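Week 7: soft furnishings, continued

Right, so last time we got as far as plain covers, and I promised you pattern this week (my favourite bit!). Have your Murgate swatches out, please.
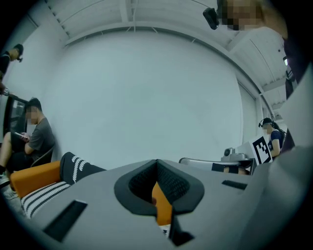 Stripes are bossy, so give them one strong plain colour to lean on. I'd happily put a broad black-and-white striped cushion near an orange armrest like this one, with a big plain white wall behind to calm it all down.

For next time, read Oriana Carrasco's chapter on piping, and bring one striped offcut, any width.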